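Home | Stories | Poems | Serials | About | Submit | Log in

The Case on the Table

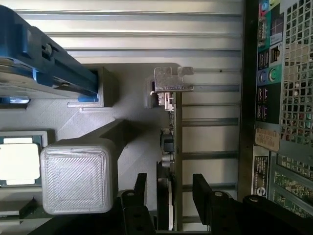
Page last changed 7th February

by Fiachra Mac Carthaigh

Morven McIver did not believe the computer was dead, and she did not believe her brother-in-law when he said he could fix it. Of the two she would have put money on the computer.

"It's the board," said Colm. He had the side off and the whole thing lying flat on her kitchen table, on top of the good cloth. "Or it's the memory. It's one of those."

"Last night it was the power."

"It could still be the power."

She looked in over his shoulder. She had owned the machine for 14 years without once seeing the inside of it, and she was not impressed. It was mostly pale grey, with long ridges going across it like the roof of a bus shelter. There was a bit of blue and silver up in one corner, set on a slant, with a tab on it. There was a bent piece of metal with a notch in it standing up in the middle, and to her it looked like something that had come off a garden gate.

"What does that do?" she said.

"Which?"

"The gate thing."

"That's a latch."

"What does it latch?"

Colm bent down closer. He had read two articles and watched a man in Leeds do it, and he had told her so several times, as if the man in Leeds might be brought in later to vouch for him. "It holds things in," he said.

"What things?"

"Whatever's meant to be held."

She put the kettle on. It was her view that people who knew a thing could tell you what it was for, and that people who didn't gave you its name and hoped you would go away. The man at Plirkden had been the same in November, when she had carried the case into the shop in a shopping trolley with a bath towel round it. He had said the word "legacy" to her three times. He had said it would cost more to look at than to replace, and that he could do her a very nice Bepari with a screen thrown in. She had asked him what was wrong with the one in the trolley and he had said, well, it was old. She was old. Her knees were older than he was and she had not replaced those.

So she had wheeled it home again, and it had sat under the window with a plant on it until Colm came to stay.

"Do you want anything off it?" he asked now. "If the worst came to the worst."

"Is the worst coming?"

"I'm only asking."

"Donal's letters are on it," she said.

He stopped poking. Donal had been his brother before he was her husband, and neither of them was any good at talking about him in daylight. He had written letters to the council, mainly. He wrote about the bins and the drain and the light outside number 3 that buzzed. He signed them all "yours in continued disappointment". The council had never once acted on a letter and he had never once stopped, and when he died she had found that she could remember the sound of the typing better than she could remember his voice. She hadn't told Colm that and she wasn't going to.

"Did he not print them?"

"He printed the one he sent. He said he had the copy safe in there." She nodded at the case. "I told him at the time. I said, a drawer doesn't need plugging in."

"They'll be on the drive," said Colm. "The drive's separate. The drive could be grand even if the board's gone."

"Could be."

"You might try believing me, Morven. As an experiment."

"I'll believe you when I'm reading about the drain."

He pulled his chair in and went back to it. That cream-coloured part at the side was the processor, he told her, the brain of it. She said it was very clean for a brain. He told her that the back of the machine, where all the plugs went, was that part running down the edge, and she allowed that this was probably true, having spent an afternoon once on her hands and knees at the other side of it, trying to get the Funine printer to talk to anybody.

The tea went cold at his elbow. She dried the same two plates for a good while. At one point he said "ah" and she turned round so quickly that she knocked the cutlery, and then he said, "No. No, that's meant to be like that."

"Will I ring Plirkden?" she said.

"You will not."

"They do a very nice Bepari."

"Give me until dinner."

"You said that yesterday."

"I did," said Colm, "and did you have anything else planned?"

She considered this. It was raining, and there was nothing on but a repeat. She took the lamp off the dresser, the heavy one Donal used to read by, and she set it down on the table beside the case and tilted the shade until the light fell in.

"Mind the cloth," she said, and sat down across from him.

14 comments | 3 shares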